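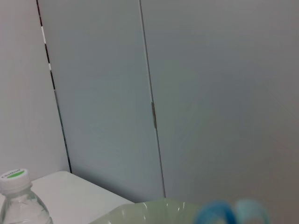
I've been through three desk dividers in two years, so when my sister-in-law Marisol said she was sick of hers I told her to get the Plalari folding one and stop whining. She borrowed mine for a month first. Now I have it back and a few things to say about it.

First off, it stands up by itself! You'd think they all would. My old Cosico one needed a stack of books behind it or it would slowly lie down on my keyboard every afternoon. The Plalari you just open at an angle and leave alone. It took me 14 minutes to set up, and most of that was me hunting for scissors to get into the box (the tape on that box is something else).

The color is a soft gray that goes with pretty much anything. I was worried it would feel like a cubicle, and okay, it does a little -- but my husband takes calls across the room with his whole chest, and I'd rather look at gray than at him pacing. It does take the edge off his voice. It won't make a room quiet, so if that's what you're after, save up for real acoustic panels.

What I don't love: the feet. They're slick on the bottom and the whole thing creeps on a smooth desk if you lean on it. I stuck 12 of those little rubber dots under mine and that fixed it, but for the price they should be in the box. Also, pushpins are a no. Keegan at work tried it with his and now he has holes.

I keep pens and whatever else is wandering around the desk pushed up into the corner, and I've stopped losing things down the back.
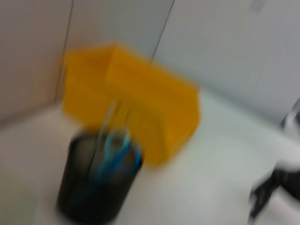

Yellow bin and black pen cup, near the corner.

Folding it flat is easy, and it slides in behind my bookcase when we have people over for dinner. Marisol's kids used it as a puppet theater almost every night and I can't find a mark on it, so points for that.

Would I buy it again? Yes, on sale. Get the taller size if you sit up straight. I slouch, so the short one is fine for me.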